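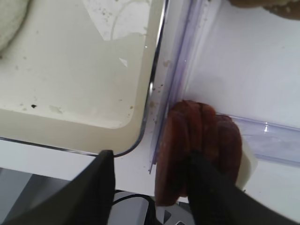 Tips for trying out grippers at the kitchen table

Start with sliced sausage. Every gripper in the catalogue can lift a block, and the Zalholm we borrowed in March lifted blocks all afternoon with great dignity. Sausage has no respect for a catalogue. The slices cling to each other, they bend, and they are greasy enough to find out what your finger pads are made of.

Fingers
Wide, flat fingers spread the load and leave fewer dents. The narrow Tustetti pair got under a single slice more often, then folded it like a letter. Out of 100 tries at taking one slice from a stack, the Zalholm managed 23 and the Tustetti 13 – so neither is ready to open a café. Fan the slices out a little before you begin and both scores look kinder. Write down that you did it.

Close slowly. Our first setting suited a bolt and made a fairly modern sort of pâté.

Cameras
A wrist camera is lovely until the fingers close, at which point it gives you an excellent view of fingers. Keep a second one fixed off to the side. Clear plastic is hard on both, as the edges throw glints that the software takes for something worth picking up. Turn the lamp before you start blaming the controller.

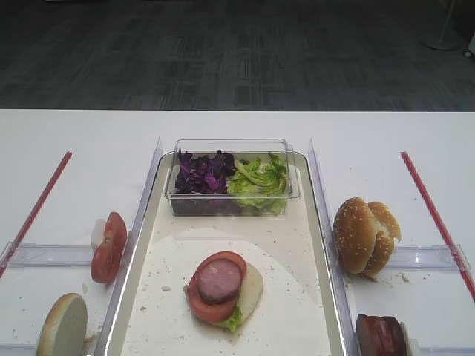 Put a round of paper down under the sandwich. It gives the camera a plain target, it catches crumbs, and you can change it between runs. Thin red tape is good for marking off the areas at the sides; peel it up the same evening or plan on owning it for ever.

Build order matters when comparing arms. Tomato under sausage is a fair test, because tomato slides. Lettuce is a test of character, so leave it until you trust the controller. The Zollen box waits 300 milliseconds after each grip before it moves off, and I put that up to double for anything leafy.

Wipe the fingers every few runs with a barely damp cloth, and check the pads for seeds.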